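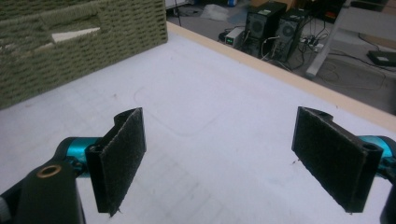 Figure 3. Gripper fingers, open. Note the loose threads on the pads and see step 6.

3. Planning and buying a hand-held gripper station

Read this section before you send anyone a purchase order. It covers one Detuvance station: one table, one operator, two hand-held grippers, and whatever it takes to keep them fed with power and data. Assembly is in Section 4. Getting the money is your own affair.

3.1 Before you ask for quotes

1. Write down the tasks you plan to record in the first quarter. Folding cloths and putting things in baskets are fine. "General manipulation" is a wish, and Omcombe will quote you for a wish if you let them.

2. Measure the room, then measure the door. The Gallegos site did these in the other order and owned a very nice table in a corridor until July.

3. Decide who signs for spare parts. Put the name on the sheet at the back of this guide. If the line is left blank, it will be you.

3.2 The parts budget

4. Price the grippers as a pair. A station with one gripper is a station waiting for a second invoice.

5. Set aside 2000 dollars per station for things that are not grippers: cables, power strips, table covering, shelving, baskets. First-time buyers usually enter zero on this line. Rocío Painemal, who approves ours at Punenmont, now sends those forms back unread.

6. Order finger pads as consumables, 16 to a station. Pads fray at the lower edge and shed threads, and they will do so whether or not you have a line item for it. Trim stray threads with small scissors. Do not pull them.

CAUTION: Do not replace a pad on one finger only. Change both and note the change in the station log.

7. Add the props. A basket costs very little, but you need to be able to buy the same basket again next year. Get two now and put one on a shelf where it cannot be borrowed for fruit.

3.3 The floor plan

8. Draw the table first and the operator second. Allow room for both forearms to come in over the front edge and for the gripper cables to hang down past the wrists without catching on anything.

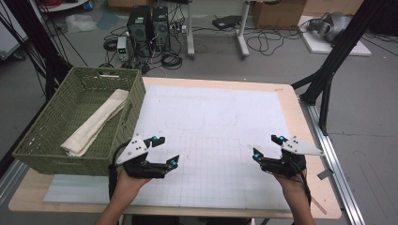

9. Mark on the plan where the computers go. Behind the far edge of the table is a good spot, provided you have also drawn their cables. A tower takes up a modest rectangle on paper. The cables take up the rest of the room. Budget for longer ones than you measured, plus ties, plus an afternoon for somebody patient.

10. Give the bench power supply a place where its readout can be checked from the operator's side of the table.

NOTE: Power strips are cheap, so people forget to order them and then take one from the kitchen. Svend Ketilsson would like the kitchen's back.

11. If you want a printed grid on the work surface, buy spare boards with the first order. Our last single replacement came to 1318 dollars with freight, for what Taha Bouzid described in the expense report as "graph paper with ambitions."

12. Leave a walking lane on at least one side. Boxes do not count as a lane, even when they are empty.

3.4 Sending the order

13. Check the delivery terms line by line. Omcombe treats "delivered" as "delivered to the building."

14. Add 10 percent for the items you have forgotten. Do not label it "miscellaneous," a word that attracts auditors. "Station fittings" has worked so far.

15. Send the parts list and the floor plan together to Delia Echeverría. Requests received by 27th May go into the current round. Later ones wait for the next round, along with the apologies that came attached to them.

Continue to Section 4 when the table has arrived and is inside the room.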